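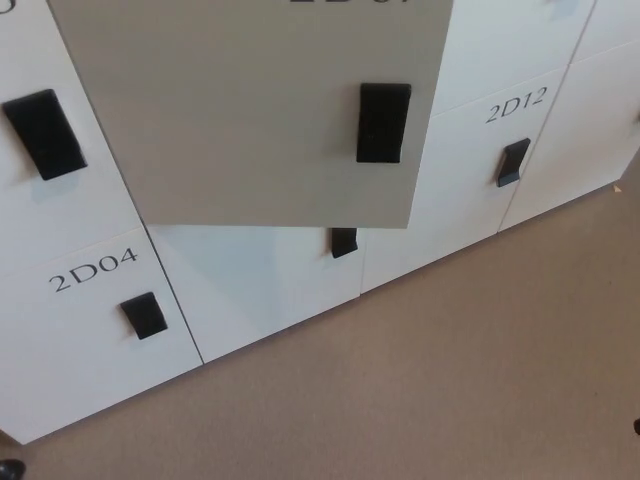

Sachiko Morikawa asked me last August why our connection pool needed restarting every morning, and whether I considered that a feature. I said I'd look into it. So, this talk.

Slide 2. The setup. Gotura runs on one app server, with a pool capped at 70 connections. On paper we never use more than 17. On paper we're a very calm company.

Slide 3. The symptom. Overnight batch finishes, log says success, and the first person to open the order screen gets error 500. Pause for anyone who has been that person.

Slide 4. What I tried first. Raised the cap. It failed later in the morning, so I called it an improvement and went to lunch.
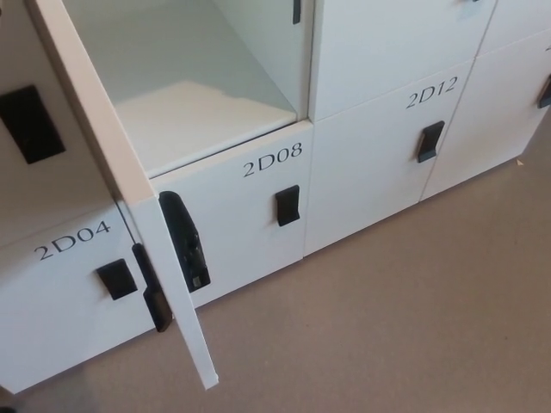 Slide 5. The cause. The batch job opens a connection per file and closes it only when the file parses. A bad file throws, the close gets skipped, and the connection stays checked out until restart. Show the stack trace, don't read it aloud.

Slide 6. The fix. Move the close into a finally block. Two lines, one of them a brace. Then set the leak timeout in Stelilo so the next one shows up in the log.

Slide 7. Questions. If someone asks about the test suite, we're out of time.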